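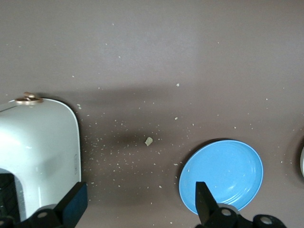

Search this site
Enter keywords Go

Pre-assignment safety checklist: location reporting and filming
Dallden Newsroom, field operations
Completed by: Ngaio Bright
Reviewed by: Beverley Cosgrove
Date: 15 August 2018
Assignment: court and street filming, Drodcombe
File reference: 1559

1. Accreditation
Press cards in date for all crew: Yes
Comment: Four cards checked against the register. Spare copies held at the Pomare desk.

2. Court access and filming limits
Written permission held: Partly
Comment: Permission covers the public steps and the east pavement only. No filming inside the building. Crew to carry a printed copy.

3. Check-in schedule
Agreed and tested: Yes
Comment: Three calls per shift, to the duty editor. A missed call is followed up after 30 minutes. Test call from Drodcombe was clear on both handsets.

4. Legal contact
Number carried on paper: Yes
Comment: Old number still printed on the back of the Dreddale call sheets. Withdraw these before departure.

5. Source protection
Devices encrypted and locked: No
Comment: One laptop failed. Full-disk encryption was switched off after a repair. Not to travel until rechecked. Contact lists removed from both phones.

6. Protective equipment
Helmets and eye protection inspected: Yes
Comment: Three helmets passed. Chin strap on the fourth is worn almost through; replaced from Dreddale stores.

7. Vehicle
Roadworthy, fuel, exit route known: Yes
Comment: Park facing out. The north car park closes at 18.00 and is not to be used for evening work.

8. Detention procedure
Read and signed by crew: Partly
Comment: Sound recordist to sign. Next-of-kin forms are sealed and with the duty editor.

9. First aid
Kit complete: Yes
Comment: Burn dressings expire at the end of August. Reorder.

Result: Conditional pass. Items 2, 5 and 8 remain open.
Reviewer's note (B.C.): Item 5 must be closed before the crew leaves. Items 2 and 8 may be closed by telephone and entered here afterwards.

Related items
Incident report form, field crews
Hostile crowd guidance for camera operators
Freelance insurance: what to send the Pomare desk
Equipment loan register

This site uses cookies. By continuing to browse you agree to our use of cookies. Accept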